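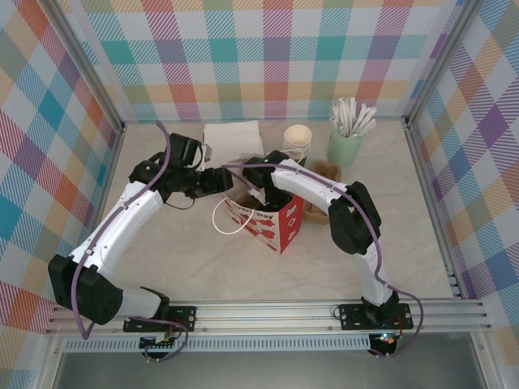 Packing the party bag: an afternoon at the Irnholm open day

I had promised myself I would stay at the Irnholm open day for an hour, and I stayed until they were switching off the lights in the hallway. Part of the blame goes to the coffee, which was better than it needed to be, and the rest goes to Anikó Takács, who runs the manipulation bench there and who talks about napkins with more feeling than most people manage for their own relatives.

We sat on two stools near the bench, close enough that she could keep an eye on the arms while we talked, and every few minutes she would hold up one finger, look over my shoulder, nod, and pick up her sentence exactly where she had put it down. The demonstration was a party table. There were napkins, paper cups, a mint-green cup full of wrapped straws and a red-and-white gift bag with "Every Day" printed on the front, and two arms on a rail between the visitors and all of it.

"People walk in expecting something from a car factory," she told me. "Then they see a gift bag and their shoulders come down. A gift bag is something you know how to do. You've had your hand in one. So you stand there and you start helping it in your head — go left, go left, a little lower — and I love that. I could watch the visitors all day and never look at the arms."

I asked her why a bag, of all things, and she laughed and said I should have asked Jhosep Huanca, because it was his idea and she had fought it for most of December.

"I wanted boxes," she said. "A box is polite. A box stays where you put it and its sides are where you think they are. Jhosep came in with this bag from his daughter's birthday and put it on my desk and said, this is what people have at home. And he was right, which I have told him twice, and that is enough."

The trouble with a paper bag, she explained, is that everything about it gives. Touch the rim and the rim bends. Reach inside and your own wrist hides the thing you are reaching for. The string handle is worse, because it never lies the same way two times running, and a gripper that closes on a loop of string by accident will take the whole bag with it when it leaves. The usual plan is for one arm to go into the bag while the other looks after things on the outside, and a good deal of her team's winter has gone into getting those two jobs to agree with each other.

"It's like carrying a couch with your brother," she said. "You can both be strong. If you don't know what the other one is about to do, somebody's fingers get hurt."

Jhosep joined us around then, carrying a paper plate with far too many cookies on it, and he turned out to be the quieter of the pair. He looks after the hardware, the rail and the wiring and the small camera at the wrist, and he also built the three walls around the table. I had been wondering about the plaid. It is quite a plaid, pink and teal and orange and purple and yellow and green all crossing each other on white, and my grandmother would have had it on a kitchen table in a minute.

"I tried a plain gray first," he said. "It looked like a waiting room. Then we found this, and it went up in one evening. Anikó said it would give her a headache."

"It did give me a headache," said Anikó.

"For a week," said Jhosep. "Then she asked if there was any left over for her office."

The software they run is called Dosa, after somebody's lunch, and it learns from people guiding the arms through a task by hand. I asked how many times a person has to show it something before it gets the idea, and Jhosep, who keeps the log, said the team had recorded 3,806 demonstrations on the table tasks up to that morning. Nearly 200 of those were made by people who had come in off the street for earlier visiting days. I was surprised that they would let strangers do it. He said the strangers were some of the best, because they hadn't learned any bad habits yet, and that a retired florist had shown them a way of opening a bag that none of the staff had thought of.

"She pinched the side and let the corner do the work," he said, and showed me with an invisible bag. "Very small movement. We had been coming in from the top like a crane."

A school group arrived in the middle of this, 20 children and three teachers, and Anikó got up to meet them. What I liked was how little she lectured. She asked them what should go in the bag. They said candy, then a dog, then one boy near the back said napkins in a very serious voice, and she told him he could come back and work for her when he was finished with school. When a run had to be stopped and started over, she told them so and let them groan about it.

I asked her afterward whether it bothered her, having things go wrong in front of a crowd.

"It used to," she said. "My first open day was at Raudsepp, years ago, and I rehearsed one motion until it was perfect, and people clapped and went home and I don't think they learned a thing. Now I would rather they see us try. The teachers ask better questions when something falls over."

The teachers did ask good questions, and one of them wanted to know who any of this was for. Jhosep took that one. He said the bench is supported by Drosum, a small catering supplier whose packers spend long days filling sets of cups, napkins and straws for events, and that the hope is to hand over the dullest stretch of that work and leave people the parts where somebody has to decide something. He was careful about it. He said they were a long way off, and that the straws in particular were "a humbling object."

"They slide against each other," Anikó put in. "You ask for one and you get four. Or you get one and the rest fan out like a peacock, and the next attempt starts from a completely different place. I dream about straws."

By late afternoon the cookies were gone and so was the school group, and Anikó walked me to the door, stopping on the way to tell me about her mother's tablecloths, and about a bakery by the station I had to try. I asked what they would be working on next. She said ribbon. Jhosep, behind us, said they had not agreed on ribbon. They were still discussing it when I found my coat.

The next visiting day at Irnholm will be announced on the notice board by the front entrance. Entry is free, and children are welcome to try guiding an arm if an adult comes along.

Posted 2024-01-21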